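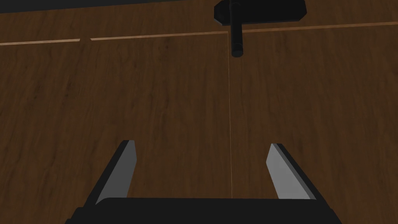 Reddish-brown wood grain with darker streaks, computer rendering

Wood grain is the pattern of lines and shading seen on the surface of cut timber. The word is also used for the direction in which the fibres run, and joiners speak of working "with" or "against" the grain.

The pattern comes mainly from growth rings. In cool climates a tree lays down pale, open wood in spring and denser, darker wood in summer. Tropical species may show faint rings or none, and their figure depends more on pores and colouring matter.

Types of cut

Plain-sawn boards are cut straight through the log and show wide arches. Quarter-sawn boards are cut close to the line of the radius and show narrow, nearly parallel lines. They shrink less across their width but waste more of the log.

Grain and strength

Timber is much stronger along the grain than across it. It also swells and shrinks mostly across the grain, so wide table tops are often fixed with slotted screws or buttons — both allow the wood to move.

Imitation

Painted graining was common on cheap doors and panelling in Victorian Britain. The painter laid a dark glaze over a lighter ground and drew combs and brushes through it while it was wet.

See also: Knot (timber), Marquetry, Veneer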